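Search the boards Go Advanced
Home Boards Kit and reviews New posts Log in

Serkden gripper kit with the Prindodley "soft pick" subscription, worth it?

dulcimer_dan
September 23, 2020
Has anyone paid for this yet? The gripper kit is £300 and then the pick software is £58 on top, every April. Their sales page says it will handle "delicate household items straight out of the box". I've got a small arm doing nothing and a bench to put it on, but I've been had by that sort of sentence before.

mossbank
I bought the kit without the subscription. Fingers are decent, stiff, come up true after you tighten the screws. The manual is dreadful. It skips from page 58 to page 61 and the missing bit is the wiring. Serkden support sent me the same PDF back.

Wouldn't pay for the software until somebody shows it doing something harder than foam blocks.

torvill77
Bit harsh. I've had both since the spring and I'm happy. This is from the wrist camera on mine, eggs being the thing everyone asks for.
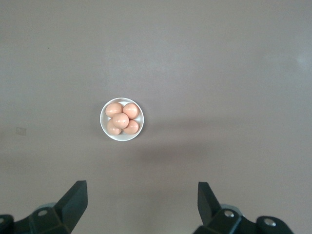 Software first, as that's what Dan is being asked to pay for every year. Setup took me an evening, the camera calibration is one button, and you can set the closing force per object and save it. I start with the fingers wide open like that and go for the egg sitting on top of the others, as it's the only one with any room round it. On single eggs spread out on the table I logged 117 tries and broke none. From a bowl I haven't kept a proper tally, but it's good enough for me.

mossbank
"Good enough for me" is doing a lot of work there. One on its own on a table is the easy version. What happens with the lower ones, when they're up against the side of the bowl? Those fingers aren't thin and there's hardly a gap to get them into.

torvill77
It does struggle with those, I'll give you that. Sometimes it refuses and asks you to move something. I'd sooner it refused than squeezed.

mossbank
So you pay £58 a year to be told to move the egg yourself.

kettlewick
I tried the Lalari one before this and it never refused anything, which cost me a box of eggs and a clean jumper. Refusing is worth a bit of money.
That said I sent the Serkden back too. The Mujić fingertips fit the same mount, they're softer, and you buy them once. Free software, but you'll be fiddling with it for weeks.

dulcimer_dan
Does the saved force setting still work if you stop paying?

torvill77
Not sure. I think it drops back to the default. Will ask them.

mossbank
I asked. It does drop back. Took them nine days to say so.

dulcimer_dan
Right, kit only for me then, and I'll look at the Mujić tips. Torvill, if you do ever keep a count from the bowl, please put it up, breakages included.

torvill77
Will do. Might be a while, I'm off eggs at the moment.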